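Chapter 2
Water, Soap and Cloth

Pour a little cooking oil into a glass of water and stir as hard as you like. Within a minute the oil is back on top, sitting there in a shiny yellow layer as if you had never touched it. Now add a squirt of dish soap and stir again. The water turns cloudy, the layer breaks up, and the oil stays scattered for a long time. You have just done the most important experiment in this chapter, and you did it with things from the kitchen!

Chapter 1 looked at water as a liquid that sticks to itself. Each molecule has a slightly positive end and a slightly negative end, and neighbors pull on each other all the time. Oil molecules have no such ends. Water has little to offer them, so the two liquids keep apart. Dirt on a shirt is often held in a thin film of skin oil, and plain water slides right past it.

Soap gets around the problem with a lovely bit of chemistry. A soap molecule is long and thin. One end is drawn to water, and the long tail mixes easily with oil. When soapy water meets a greasy spot, the tails dig into the grease and the heads stay out in the water. Bit by bit the grease is lifted off in tiny balls called micelles, each one wrapped in soap - and those balls can be rinsed down the drain.

Motion matters too. People have beaten laundry on river stones, rubbed it on ridged boards and stirred it with paddles, all to push water through the cloth again and again. A turning drum does the same work by lifting the clothes and letting them drop.
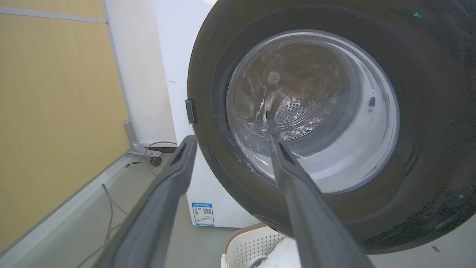

Why do clothes come out of a fast spin only damp? As the drum turns, its wall keeps pushing the clothes around in a circle, but the water is free to leave through the holes, so much of it flies outward and drains away.

How fast is fast? At 1,000 turns per minute, a sock pressed against the drum goes around almost 17 times every second. We will work out the force on that sock in Section 2.4, and I promise the number is bigger than you expect.

Before you read on, try this at home. Cut two squares from an old cotton rag and rub a drop of salad oil into each. Soak one in plain water and one in soapy water for 25 minutes, then rinse both and let them dry overnight. Hold them up to a window and write down what you notice. When Lamai Sriwong tried this with her class, the students asked so many good questions that several of them became the problems on page 59.

Words to know: molecule, surface tension, micelle, detergent, hard water

Section 2.1 starts with the surface of water, and with an insect that can walk on it.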